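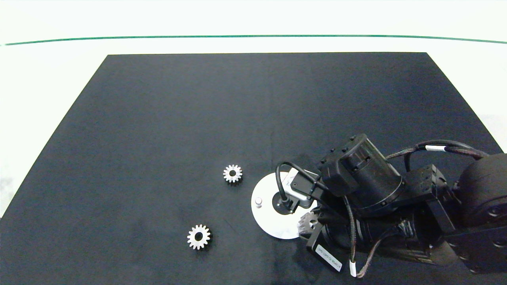
Gear bench, right arm: one gear held, two still on the cloth.

Claltley Open Day Gears — README

Recorded at the Riltthorpe open day, Aug 22, 2021, between the welcome talk and the sandwiches. The set holds 556 episodes. Visitors picked the starting layout, which explains the layouts.

Task: put the small spur gears on the round white plate. Children found this easy and said so — loudly.

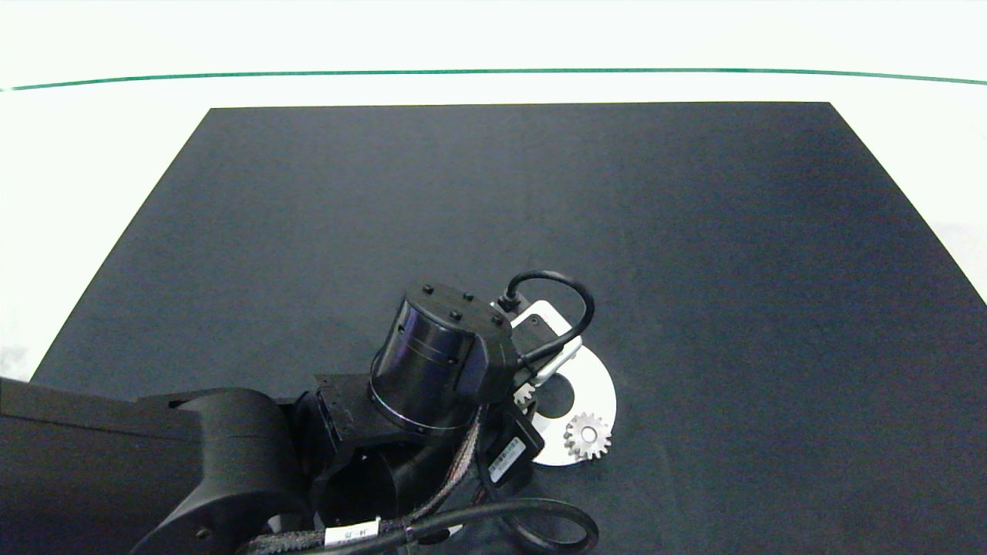
Left arm over the plate, a small gear resting at its lower right.

Known problems: clocks drift in 8 episodes. Audio was removed, mostly for the remarks. Success labels are by Marietjie Pretorius, who is strict.

Please cite as Claltley, Tekia release 2.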